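Bring back the packed lunch, and the half hour that goes with it

Typing this at 12:40 with a sandwich in one hand so forgive the state of it.

The cafe on our floor closed in April. Prunetti, it was called, good soup, terrible chairs. Since then the whole of our end of Midham has been eating out of an app. Zoklow, mostly. You've seen the bags in the lobby. Names stapled on, going cold, somebody's pad thai leaking on somebody else's burrito.

I did it too. For months. Then I sat down one night and added it up and got 1,411 dollars. On lunch! Not nice lunches. Lunches I ate over a keyboard, don't remember a single one. The fees and tips alone came to 405. That was the number that got me, more than the big one. Four hundred dollars for the walk from a restaurant I can see from my window.

So my opinion, for what it's worth, is that people who can pack a lunch should pack a lunch, and that employers should stop making it so hard.

The money part is obvious and I'll leave it. Everybody's aunt has made that argument. What bugs me more is what happened to the time. When the food comes to you there's no reason to get up. No line, no walk, no standing next to the guy from accounts while he picks a muffin. Lunch used to be a place. Now its a notification. You hear the buzz, you go down, you come back up, you unmute.

And yes, I know. Packing takes effort. You have to think about tomorrow while you're tired from today. People with small kids are already packing two or three and don't want to hear it from me. Fair. People with no real kitchen, people on double shifts, fair again. I'm not talking to them. I'm talking to the people like me who own a fridge and a knife and had just stopped bothering.

The trick, if there is one, is low standards. Leftovers. Rice. An egg. The same thing four times running if it comes to that. The folks who quit after a week are the ones who bought the fancy stacking boxes and tried to make it look like a magazine. Mine is ugly. Bread, cheese, whatever fruit isn't bruised. Takes me maybe the length of one song on the radio, two if I can't find the lid.

Which you will not find. Nobody has ever solved lids.

You do want a decent bag, I'll give you that. Boxy, stands up by itself, foil inside, zipper that doesn't fight you. I went years with a grocery sack and had yogurt in my charger more than once. 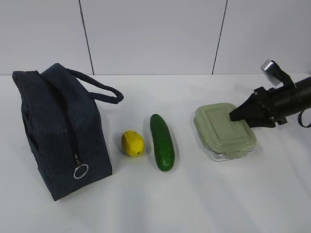
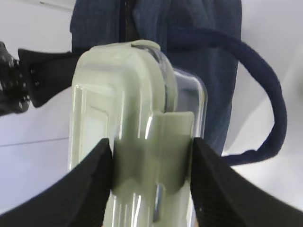 Navy lunch bag again in the next one, top open, shiny lining.

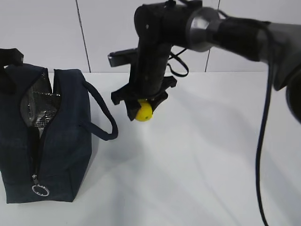
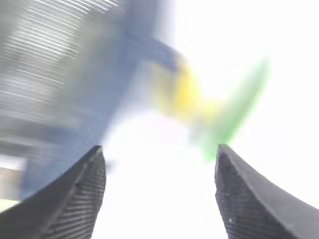 Now the employers. Our building has 16 floors and one microwave that anybody trusts. One. The fridge on our floor gets emptied without warning, containers and all, and there's a sign about it in capital letters. No tables since Prunetti went, just a ledge by the window. Then the same management sends around a wellness email. Come on. Put in a sink that drains. Put in a table. Cheaper than the meditation thing they bought us, which I have opened once.

And block the half hour. I mean really block it, on the calendar, everyone, no "quick sync at noon, bring your food." A meeting with a salad in it is a meeting.

I don't think any of this is nostalgia. My lunches as a kid were awful, warm bologna, an apple with a dent. I traded whatever I could. But I sat down for them, with other people, and no one expected me to answer anything. That's all I'm asking for back. The bologna they can keep.

Song, the noodle place on the corner, still does a counter lunch if you walk in, by the way. I go once in a while. Sit on the stool, eat it hot out of a bowl, leave the tip in the jar where I can see it land. No quarrel with restaurants at all, its the bag in the lobby I can't stand anymore.

Anyway. 1 o'clock call. Half the sandwich left.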